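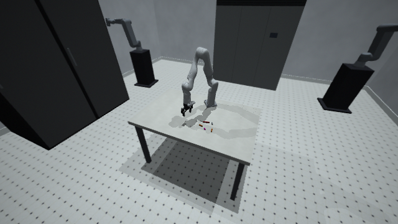 Set the cell up slowly, even when there is no cell

I have spent a good part of my working life bolting robot arms to tables, and lately I spend more of it placing them on tables that exist only in a simulator. Friends at Dorton, where I started out, like to tease me about this. Why fuss over a rendered bench, they ask, when you can drag the bench somewhere else with a mouse? My answer tends to run long, so I thought I would write it down once and send people here.

My view is that a simulated cell deserves the same patient setup as a steel one, and maybe a bit more. A real table pushes back at you. If the base is in the wrong spot, the cable is too short or your elbow hits the wrist, and you know about it by lunch. The simulated table is far too polite for that. It will let you put the arm anywhere at all, and you can go on happily for weeks with a reach that makes no sense.

Mieczysław Stępień taught me this, back when we worked on the Visex cell together. He kept a paper notebook for a machine that had no screws in it! Base position, table height, tool offset, the resting pose of every joint — all of it in pencil, with the old value crossed out but still readable. I thought it was a little silly until January, when our gripper began closing in the wrong place and I went through 59 pages of that notebook to find a tool offset changed by 2 millimeters. The fix took me 10 minutes.

So my advice is plain, and you are welcome to grumble at it. Start with the arm at rest over the table and look at it from across the room before you run anything. Then go to the view over the gripper and look again, with a block held in the fingers, and see whether you can still make out the pieces you mean to pick up next. Watch the shadows too. A wide view of the bench can look perfectly fine while the arm's shadow lies right across the part of the table you care about. 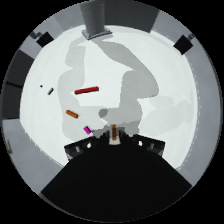

Looking down past the gripper, with a block held upright and the arm's shadow across the table.

I know the other side of the argument. The people at Driduma would say that you should shuffle everything at random and let the software sort it out, and they do lovely work, so I listen. But I would still like to know where the middle is before I start wandering away from it. Write down your starting values, in pencil if you can, and keep the old ones where you can read them.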